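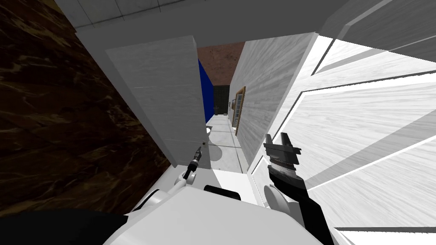

Prunoren Site Planner, reviewed after one budget cycle

Prunoren sells this as a pre-purchase tool. You build or import a floor plan, drop in a robot model from the library, and run it through the rooms before anyone signs an order. The license is priced per site. We paid for one site and used it from March to the end of the fiscal year, on a residential care building with narrow halls and a lot of doors.

What we wanted from it was a number: how many two-armed mobile units the building could use, and how much of the budget would go to the building itself. It gave us a usable answer to the second question and a poor one to the first.

Setup

Import took most of a morning. Wall positions came through correctly from our drawings. Door swings did not, and every hinge side had to be checked by hand. Leszek Górecki did ours and kept a list, which I recommend, as the software has no way to mark a door as verified. Surface finishes are assigned from a default set that has nothing to do with your building. Ours came out with marble and wood grain where we have paint. They can be changed one surface at a time. We left them.

Clearance checks

The strong part. The planner reports the narrowest gap along any route for the base and, separately, for the arms in a given pose. The second figure is the one that matters. A base that clears a hallway easily may still be unable to turn with both forearms raised, and an open door makes it worse. Run every route twice, once with all doors shut and once with all doors open to their stops. We found two halls where the robot could go in and could not turn around to come out.

Gap readings are given to 10 mm. A tape measure on site agreed with them everywhere we checked, provided the drawing was right. Where the drawing was wrong, the planner was wrong by the same amount.

Views

You can watch a run from overhead or from the robot's own head position. The overhead view is for reports. The head view is better for finding problems with door edges and grippers, but it tilts with the head and there is no level lock. Bright surfaces wash out at the default light setting. Turn it down before you export anything – the exports do not keep later changes.

Task time

Weak. The planner estimates minutes per task from a table, and the table assumes every grasp works the first time. There is a retry setting, buried under Advanced, and it applies the same rate to a door handle as to a tray. We stopped using these estimates after the first month. If your case for buying depends on labor hours, get them from a trial with real hardware.

Cost sheet

The cost sheet has lines for robot, charger, spare grippers, installation, training and annual service. There is no line for building work. We added ours in a separate spreadsheet: door closers, two widened openings, extra outlets. Maricica Radu in purchasing now keeps that sheet as the main one and pastes the planner's totals into it.

Prices in the library are list prices and some are old. The Trenness gripper set was entered 200 under the quote we received. Small, but it was wrong on every unit in the plan.

Compared with Pirnum

We also ran the Pirnum trial version. Its task timing is better and its import is much worse. It treated closed doors as walls, so half the building was unreachable until we redrew it. Pirnum also wants a yearly contract, which is hard to justify for something you use heavily for a few months and then put away.

What it cost

License: 3,000
Extra robot model (one): 763
Staff time: nine working days, most of it on doors
Support: included, by email only. Replies came the next day, usually from the same person.

Who should buy it

Facilities with older buildings and tight halls will get the license fee back if it stops one bad order. A warehouse or an open lab will learn little from it. Buyers who already have a robot on site should skip it and walk the routes.

We will renew for the Kılıçarslan annex if the next version fixes hinge import. The release notes list that for December.

Clearance: very good
Import: fair
Task timing: poor
Cost sheet: fair, with your own additions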